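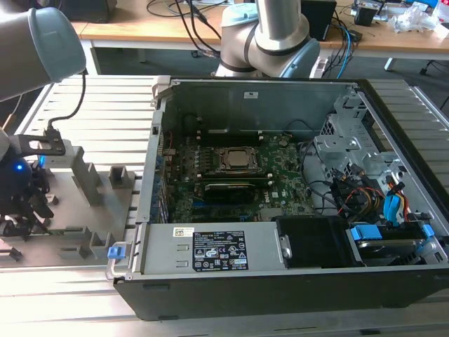 La pregunta de si un robot puede encargarse ya del mantenimiento de un PC tiene una respuesta parcial: depende de la pieza. Los módulos de memoria entran en línea recta y exigen presión uniforme en ambos extremos. El disco duro es más asequible para una pinza, sobre todo en cajas como esta torre tumbada, donde va sujeto con clips de plástico azul y no hay que buscar tornillos. Los cables son otra cosa: se doblan, tapan los conectores y nunca quedan dos veces igual.

Consejos para el taller, con o sin brazo:

- Desconectar la corriente antes de abrir.
- Apoyar la caja de lado, con la abertura hacia arriba.
- Apartar los cables SATA antes de tocar la memoria.
- No forzar las pestañas; si no ceden, revisar el sentido de giro.

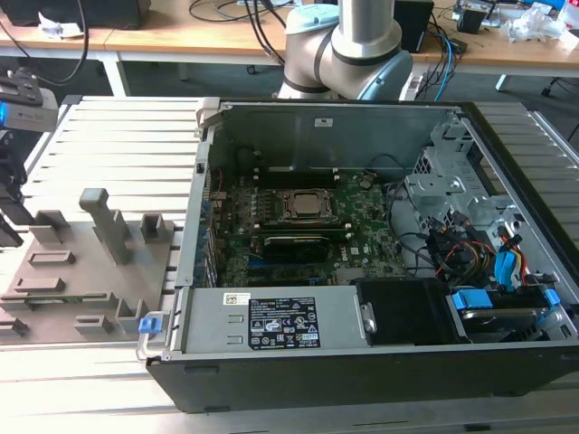

En Garkard calculamos el coste por intervención. Para lotes de 100 equipos idénticos la automatización merece una prueba; para 10 equipos distintos, sigue saliendo mejor un técnico con destornillador.

Texto: Yaryna Kravchuk

Relacionado
Limpiar ventiladores sin desmontarlos
Cómo etiquetar cables de alimentación
¿Puede un robot doblar toallas?

Última actualización: mayo
Contacto | © Garkard | Volver arriba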